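Vadel Parallel Finger Kit
by Furnard
Part no. 2147
$155.00
In stock. Usually leaves the shop in 3 working days.

The Vadel is a set of 2 flat fingers with mounting brackets and bolts, made for people who already have an electric parallel gripper on the end of an arm and have found that the short fingers it came with are fine for blocks and not much else. We drew the first pair for our own arm, in the shared workshop at Denholm, after one too many evenings of watching the gripper body bump into things the fingers should have been reaching. Friends on other benches asked for a pair, then friends of theirs wrote in, and by February we were cutting enough of them that it made sense to put up a proper page.

The tips are cut square and left plain. We went through rounded ones, hooked ones and a very clever pair with a little step in them (still in a drawer, if anybody wants to argue their case!), and for ordinary household things a plain flat plate gave us the least trouble. The holes in the bracket let you slide each finger in or out before you tighten it down, so you can set the opening wide for boxes or bring it in for small stuff.

Most of our tryouts happen at the workshop's kitchenette, partly for the shelves at awkward heights and partly for the steady supply of things to pick up: small boxes in the cabinet, cups, and sweetener packets, which are a wonderful test and will humble you.

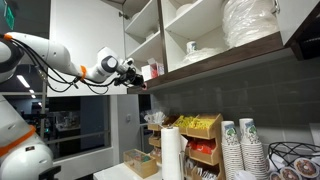
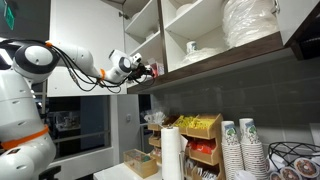
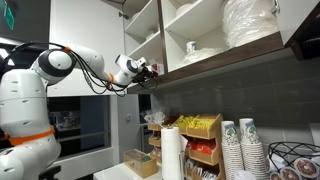
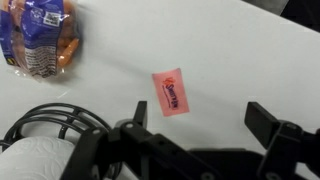 Grippers & Fingers: Home and Shared Workshop Builds

What you get

Two fingers, left and right
Two mounting brackets with slotted adjustment
Bolts and washers, plus a couple of spares of each
Hex key
Printed drilling template and setup sheet

The gripper, the arm and the cables are yours to supply. If you are still shopping for an arm, write to us before you buy the fingers and we will happily talk it over. We like those emails.

Will it fit my gripper?

If yours is on the Pangilinan bolt pattern, yes, straight out of the bag. For anything else, use the template. Lay it over the faces where your old fingers were bolted and you will see pretty quickly whether the holes line up, and if they don't, there is enough spare width in the bracket to drill your own. A hand drill will do it with some patience, though a drill press is nicer, and if you belong to a shared shop there is probably one sitting there under a pile of somebody's clamps.

Fitting them

Power the arm down and take the old fingers off. Bolt the brackets on loosely, add the fingers, and close the gripper by hand until the tips meet. Look at them from the side with a light behind. You want the tips to touch along their whole width, and it takes a few goes to get there, so put the kettle on. Tighten the brackets first and the fingers second. Then run the gripper open and closed at its slowest speed a good few times before you ask it to hold anything you care about.

Please remember that the arm doesn't know it has longer fingers now! Change the tool length in your software before the first real move. We forgot once, and there is a dent in a shelf that still comes up in conversation.

A word about cabinets

Reaching into an open wall cabinet is harder than reaching down to a table, mostly on account of the doors and that bottom edge. Come in slowly from below and in front, and leave slack in your cables where they pass each joint. A loop hanging under the forearm is good for the cables, but it is one more thing that can catch on a corner, so move through the whole path by hand once and watch the loop as well as the tips.

For flat packets lying on a table, go lower than feels right and close gently. Some people stick a thin rubber pad on each tip. The kit doesn't come with pads, and bicycle patches work well.

Returns

Unused kits can come back for a full refund. If you have drilled the brackets we can't take those, but we sell them separately, so a misplaced hole needn't cost you the whole kit.

Goes well with
Furnard cable straps
Furnard tip pads (back soon)
Spare Vadel bracket, single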